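Skundoddale diary

Print this page | E-mail this to a friend

December

Awake at half past five with the wind getting in under the back door again. I put the old towel down and made tea. The boiler came on by itself at six, so whatever I did to the timer last week has held.

The main business today was the phone. My contract with Pindex ran out at the end of November and I have been putting off the decision. They want me to take a new handset and sign for two more years. I don't want a new handset. The one I have makes calls, takes the odd photograph of the hens and tells me when the tide is in. The battery is poor in the cold, but so am I.

I rang them at nine, which was a mistake. Everybody rings at nine. When I got through, the man was polite and read me the whole list of offers. I said I only wanted the same number and a smaller bill. He said he could do that without a handset if I gave up most of my data. I asked how much I had used last month and it was hardly any. I was paying for all that data and using it to look up the bus times. We settled on 1,000 minutes and a little data, and I can leave with a month's notice. I wrote it all down on the back of the feed merchant's calendar in case they say something different later.

After that I looked at cases. Mine split at the corner in the autumn and the phone has been sliding about in my coat pocket with the keys. I spent far too long on this. There are hundreds of them and I could not tell one from another after a while. I would like a pale one that shows up on a dark shelf, as I lose half an hour a week looking for the thing. 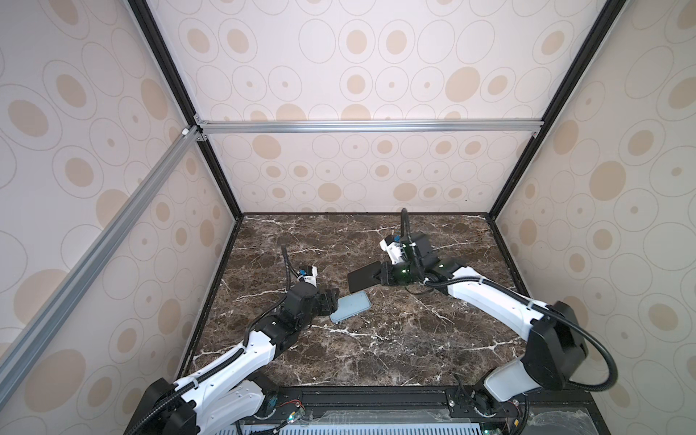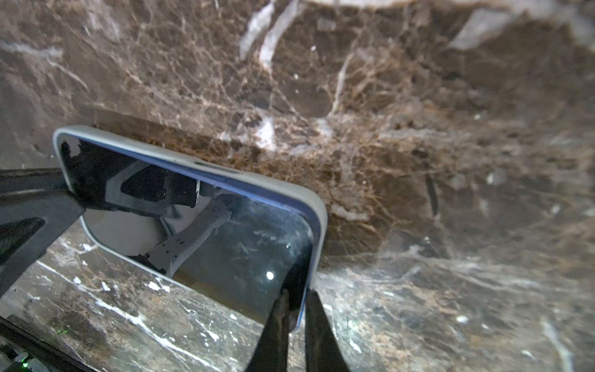 Light blue case, or phone; pale grey-white case with the thick corners.

Vol. 2, page 232

I went for thick corners in the end and ordered from Khalaf, who have always been quick. It won't be here before the end of the week with the road as it is.

Walked down to the shop at eleven. Ice on the bend by the chapel, and the grit bin empty. I have written to the council about that bin before and I will write again. Bought flour, lamp oil, a bag of onions and the cheap marmalade, having finished my own in October. The shop has its Christmas lights up, though only one side of the window is working.

Soup for lunch. In the afternoon I started taking numbers off the phone and putting them in the paper address book, a job I had promised myself if I ever got the contract sorted. It took until dark. A good many of them I could not place at all. There was one down as "gate" and one down as "blue van", and I rang neither. I did find the number for the man who sharpens saws – I had thought that was lost – and it has gone in the book in ink.

I also meant to copy off the photographs. The phone says there are 2,908 of them. I got as far as the first spring and gave up, as most were of the same hedge. I was measuring it against the wall at the time and must have thought it mattered. The Zandeteck drive is plugged in and ready, and I will do a few each evening when the wireless is dull.

Hens in at four. Two eggs, more than I expected in this cold. The brown hen is still roosting on the rail of the cart and has to be lifted down.

Wrote to my sister, a short letter with the news about the phone and a longer bit about the road. Banked up the stove at nine. Wind has gone round to the north and the back door is quiet for now.

Recent entries
The timer on the boiler
Marmalade, second attempt
A letter about the grit bin
Hedge and wall
Moving the hen house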